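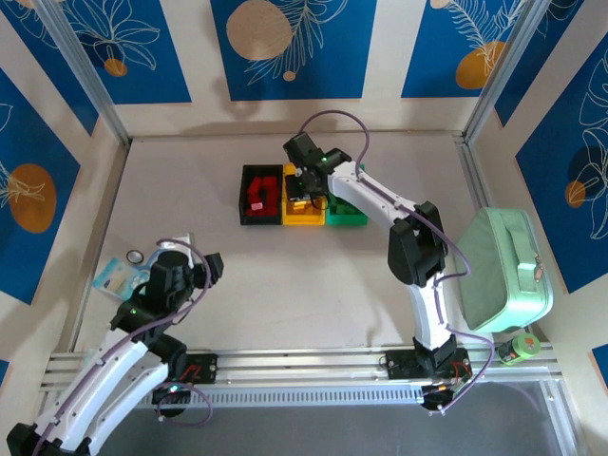 Orovon reworks cabling and mounting on two-arm sorting cell

2020-09-11

Orovon has completed a service overhaul of the two-arm tabletop cell at its Elledberg workshop and has changed the way the cell is maintained. The work covered the base clamps, the gripper cables, the gripper jaws and the calibration routine. The cell has returned to its normal duty, which is sorting small parts by colour and handling packaged household goods.

The overhaul followed a run of intermittent faults on the right arm. The gripper would drop off the bus for a fraction of a second, the controller would log a communication error, and the arm would hold position until an operator cleared the alarm. The faults came most often when the arm was extended towards the back of the table with the wrist turned inwards. They could not be reproduced with the arm parked.

Simone Evangelista, who is responsible for the cell, said the gripper and the controller were both exchanged before the cable was suspected. "We swapped the gripper, and the fault stayed with the arm. We swapped the controller channel, and the fault stayed with the arm. After that there was only the cable left, and the connector at the base."

The gripper cable runs outside the arm on both units, from the gripper back along the links to the base. On the right arm the loop at the wrist had been made too short. At full reach the cable went tight before the joint reached its limit, and the load was taken by the plug. Two of the contacts in the plug had spread. The outer jacket showed no damage, and a continuity check with the arm at rest gave a normal reading.

Both cables have been replaced with a more flexible type supplied by Imach. The new routing leaves a free loop at the gripper and a second, smaller one at the elbow. The ties are fixed to the links only and never across a joint. Before a tie is closed, each joint is driven by hand control to both ends of its travel and the slack is checked at each end. The maintenance sheet now calls for the same check after any gripper change.

The base clamps were the second item. Each arm stands on a base fastened to the aluminium rail along the front of the table. The clamp screws had been tightened at installation and not checked afterwards. On the left arm one screw had backed off far enough for the base to rock slightly under load. The movement was too small to see but showed up as a position error at the gripper, which grew with reach.

The screws have been removed, cleaned and refitted with a medium-strength threadlocker. They are tightened in a cross pattern in two passes, and a paint line is drawn across the head of each screw and the plate so that any rotation can be seen on inspection. The rail was wiped down with alcohol before the bases went back on. Fitters are asked not to lift or steady themselves on the arms when working at the rear of the table, a habit thought to have contributed to the loosening.

Calibration was repeated once the bases were secure. Each arm touches a set of reference points on the table surface, and the offsets are stored separately for left and right. The two arms are then brought to a common point at the centre of the table and the gap between the jaws is measured with a feeler gauge. The routine takes 20 minutes for the pair. The old procedure calibrated the arms one at a time against their own bases, so an error in the position of one base relative to the other passed unnoticed.

The positions of the parts bins are now taught in the same session. The bins stand side by side at the back of the table, and the gripper has to come down between their rims without touching them. Shifted bins had been the most common cause of minor stoppages after the cable fault. The approach height has also been raised, at a small cost in cycle time.

The jaw pads are the main wearing part. Pads had been changed when an operator noticed parts slipping, and this gave uneven results between the two arms. They are now changed as a pair after 1000 picks on mixed packaging, where the pads meet film, fabric and smooth plastic in turn. Blocks are kinder to the pads, but the same interval is used for both kinds of work to keep the record simple. Old pads are bagged and labelled with the arm and the date of removal.

Somkiat Chantharasri of Tanasarn, the contractor that carried out the mechanical work, said external cabling remained the right choice for a cell of this size. "You can change it in minutes and you can see what it is doing. The condition is that somebody looks at it. A loop that was correct in one gripper position may be wrong in another, and the drawing will not show you that."

Chantharasri also recommended supporting the small connectors below the rail, which had been hanging by their own wiring. Brackets are on order and will be fitted at the next stop. Until then the connectors are to be checked for seating at the start of each shift, with power off.

Following the work the cell was run for 11 hours with both arms enabled. It completed over 1000 picks without a communication error on either gripper. Three stoppages were logged in that time, all of them missed grasps on flat packages, and these were cleared from the panel without opening the control cabinet. Orovon said the missed grasps were a matter for the grasp settings and would be dealt with separately.

The revised maintenance sheet is kept at the cell. Daily checks cover the gripper indicators, cable loops and paint lines. The clamp screws are checked with a torque wrench once a month, and calibration is repeated after any work on a base, a gripper or the rail. A spare cable of each length is now held at Elledberg.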